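Subject: Re: [judulon-list] June mix submissions

On June 12 a subscriber wrote:
> Is the 7 pm slot still open to guest mixes,
> and does the limit on length still apply?

The 7 pm slot on Judulon remains open to guest mixes through the end of June. Sets should run no longer than one hour and be sent with a full track list.

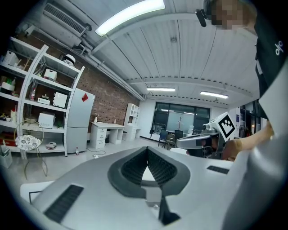 Labels other than Rudlow and Ardeleanu must confirm broadcast permission in writing. Please quote reference 2918 in all mail - requests without it will be returned.

Programming Office
Judulon Radio, Ratinbridge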